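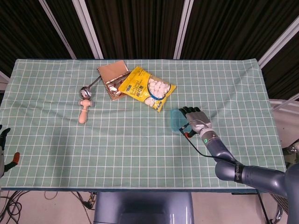

Cable loop at right wrist catches on light parts

wristslack
Sep 2, 2020
Right arm on our humanoid cell at Reltthorpe. The black cable leaves the forearm and loops over to the wrist. At full roll the loop drops and drags whatever is light. Firmware is stock, wrist speed limited to 10 percent. Does anyone re-route these, or just shorten the loop?

quan_tech
Shorten it. We took 5 cm out on the Quan cell and the snagging stopped. Put the excess back at the elbow.

fmohammadi
Disagree. Take slack out at the wrist and the connector carries the load at end of roll. We lost three connectors that way at Mindton before I moved the clamp instead. Post a view from the chest camera, low over the cloth.

wristslack
Chest camera:
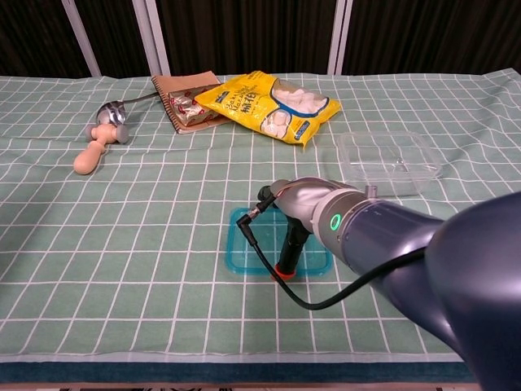
Right wrist over the teal tray, cable down on the cloth.

fmohammadi
Right-angle connector on the side of the wrist, cable straight down from it. I would add a clip on the wrist assembly and leave the length alone. Jog through full roll by hand before you tighten anything.

quan_tech
A clip there adds a second bend point. Ours has run 200 hours on the short loop, no faults.

fmohammadi
200 hours is not much. Ours failed later than that.

wristslack
Ordered Cutero clips, 3 mm. Will try the clip first and check the connector for play at the October service. If it still drags I will shorten.

quan_tech
Log the roll angle where it touches. You will want it for comparison.

Farhad Mohammadi
(fmohammadi, other account) Log it with the tool fitted, too.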